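4. Planificar la compra del equipo

Antes de pedir nada, leer esta sección entera. Versión del 15 de enero de 2020, revisa Eetu Niskanen.

4.1 Presupuesto

1. Anotar primero el objeto más difícil de agarrar. Mimbre y trenzados, por ejemplo: bordes gruesos, huecos entre tiras.
2. Pedir oferta a Flastine y a Aaltonen. Por separado, con el mismo texto.
3. Brazo, base, pinza y cámara de muñeca en líneas distintas. Si viene todo junto, devolver la oferta.
4. Tope por puesto: 3.272 euros sin IVA. La mesa no entra, va por mantenimiento.
5. Sumar 2 juegos de dedos de repuesto. Se gastan antes de lo que dice el catálogo.

Nota: la cámara de muñeca ve muy poco cuando la pinza baja. Una cesta cercana puede llenar media imagen y quedar cortada - pedir prueba con piezas propias antes de firmar.

4.2 Plazos

6. Contar alrededor de 48 días desde el pedido. En agosto Aaltonen no envia nada.
7. Reservar el puesto en Ondorstead a nombre de Américo Sampaio. Sin reserva no se descarga el palet.
8. Guardar el embalaje 6 meses. La garantía lo pide.

PRECAUCIÓN: no comprar pinza de vacío para superficies con huecos. El aire se escapa, la ventosa no cierra. Ya pasó en Sulalon y no hubo devolucion.

Una cesta y otra pieza trenzadas sobre superficie clara, una marrón oscuro y detrás otra pieza naranja: mismo material de prueba para los dos proveedores.
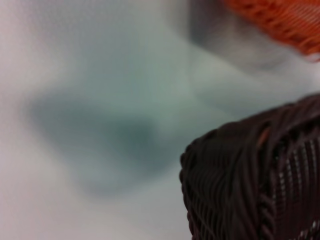 9. Mandar la hoja firmada a Eetu con las dos ofertas. Copia a Américo. Si falta una, se queda en espera.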